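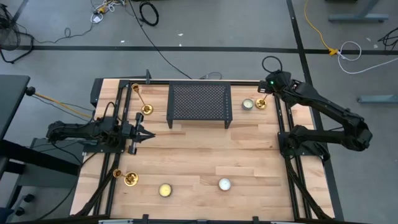

Santosh Rawat's opinion, given to the whole coach before it had left the car park, was that a demonstration of a machine tells you a great deal about the people who arranged the chairs and hardly anything about the machine. He had been to a lot of them. He did not say this bitterly, and he ate a sandwich afterwards with every sign of contentment.

Category: Automation in the Workplace / Chapter 4 / Going to See for Yourself

I was sitting behind him, and by the end of the afternoon I agreed with about half of what he'd said. This chapter is mostly concerned with the other half. Sooner or later, if you work anywhere near automation, you will be invited to stand in a large room with a paper cup and watch a robot do something. You will be expected to have a view. Students are taught at length how to read a data sheet and how to cost a cell, and are then sent off to an open day with no more preparation than they would get for a village fete, and they come home with a tote bag.

Ours was the spring open day at Clalthorpe, in March, in the long building that used to be a seed merchant's. The laboratory there is shared between the college and two firms, Luritz and Öztürkmen, who get on perfectly well so long as the heating is not discussed. The invitation promised household tasks performed by two arms, a talk, and light refreshments. There were 200 of us, in 8 parties, each allowed a turn at the tape.

The household task turned out to be candle holders. Anyone hoping for a production line, with car doors and sparks, had to rearrange their face. What they got was a butcher-block table on black rails, an arm mounted at either side, a black metal stand at the far end with a perforated mesh panel, three shiny gold candle holders and three small round candles in cups. It looked like the preparations for a dinner party given by somebody with very few plates. A man in my party asked whether the real demonstration was next door.

It was the real demonstration, and it was a good deal harder than a car door. A car door arrives in the same place every time, held by a fixture that cost more than my house. A candle holder with a thin stem, set down anywhere on a table by a visitor's child, is a different proposition. It is shiny, so the light comes off it in ways that confuse a vision system. It is narrow where you would like to grip it and wide where you would not. The pieces are small, and one that has been nudged slightly is no longer where the plan says it is. Please keep this in mind through the rest of the book. The jobs that look impressive from behind a rope and the jobs that are difficult overlap less than you would hope.

4.1 Before the arm moves

Tuncay Öztürkmen, who gave the talk, began with a slide that read WHAT CAN GO WRONG, and then the projector did. He carried on without it. I have kept my notes, which are short, as I was holding the cup.

His first piece of advice was to look at the table while nothing is happening. Most visitors wait for movement and treat the still minutes as a sort of interval. He thought the still minutes were the best part. You can see how each arm is parked, how far it could reach and what it would meet on the way. On our turn one arm was folded down low on the left with its fingers slightly open over bare wood. The other was stretched up and back on itself towards the far right corner, its gripper right beside a candle holder and a small green light on its wrist. Neither pose tells you whether the machine is clever. What you can begin to work out is how much of the table both arms might want at the same moment, and that is a question you can put to the person with the lanyard.

His second was to look at the floor. Floors, he said, are where the budget shows. Cables that run along a rail have been thought about by someone, and cables in a heap have been thought about by someone in a hurry. Clalthorpe had both kinds, along with black tape lines, and a wire-cage fan off to one side that was later the subject of more questions than the arms. I don't offer this as criticism. A working laboratory has knots in its cables in the same way that a working kitchen has a drawer you can't shut. But if you are being sold a finished product and the floor looks like a laboratory, you are being sold a laboratory, and the price ought to reflect it.

4.2 The question of resetting

Between parties, somebody puts the things back. Watch who does it and how carefully. At Warow, where I was taken some years earlier to see a machine that folded napkins, a young man set out each napkin before the run with the tenderness of a museum curator, square to the table edge, seam down. The machine folded them beautifully. I asked if I might put one down myself, and was told the session was running late – it had started 4 minutes before.

At Clalthorpe they let us place things, within reason. The reason was a laminated card, and the card is worth a paragraph to itself. It said that holders were to be stood upright, that no piece was to be put on top of another, and that nothing was to go on the stand. So the promise of the day, "two arms tidy a table", had quietly become "two arms tidy a table laid by someone who has read the card". This is perfectly respectable. Every machine ever built has a card of this kind. Some firms print it and some keep it in the engineer's head, and you should prefer the first sort of firm.

Santosh Rawat read the card twice and then asked what happened if a holder was lying on its side. There was a pause. Öztürkmen said that it was a very good question, and then, to his credit, he answered it: sometimes it worked, mostly it didn't, and he would rather not do it in front of the dean.

4.3 Numbers heard standing up

You will be given figures. They will be given to you aloud, over a fan, by someone enthusiastic. Ours was 1250, and it was the number of runs the arms had completed over the winter. The room made an appreciative noise. On the coach home we compared what we had written down and found that we had, between us, recorded 1250 runs, 1250 successful runs, 1250 hours and, in one notebook, 1250 candles.

I rang up afterwards and it was runs. It was all the runs, good and bad, and they had a separate tally of the good ones, which they sent me without fuss and which was smaller. Had I not rung I would have repeated the larger number to a class, and the class would have repeated it to their employers. Treat a number heard at an open day as you would a telephone number written on your hand. Ask, at the very least, what was counted, who decided whether a run had gone well, and if a person was allowed to reach in and help. That last one causes the longest silences. The word you are listening for is "assisted", and it tends to be spoken softly.

It's also fair to ask who is driving. An arm may be following a program, or choosing its own movements from what it has learned, or being steered by a person out of view who is having a long day. All three look alike from behind the tape. All three are honest ways to run a demonstration provided somebody says which it is, and I have been to several where the subject simply never came up.

4.4 Writing it up

Write your report that evening. By the next morning the biscuits will have merged with the findings. Put down what you saw, and on a separate page what you were told, and resist the urge to let the second page lean on the first. My own report from Clalthorpe had rather more on the first page than I expected and a second page I had to cross out and begin again after the telephone call.

Leave room, too, for the dull facts. How long did you wait? Was the thing you saw the thing in the invitation? Did the presenter choose the task or did the visitors? A reader in your office who has to decide whether to spend money will get more out of those than out of any adjective, and I include "seamless", which appeared in the Luritz leaflet on both sides.

The rest of the chapter goes through three visits in detail, beginning with Clalthorpe and ending with the napkins. Before you read on, find the report of any demonstration you or a colleague have attended, take a pencil, and underline every sentence that describes something a person in the room could have seen. If the pencil hardly touches the paper, bring the report to the seminar anyway. We've all written one, and mine about Warow is in Appendix B with the napkins at full length.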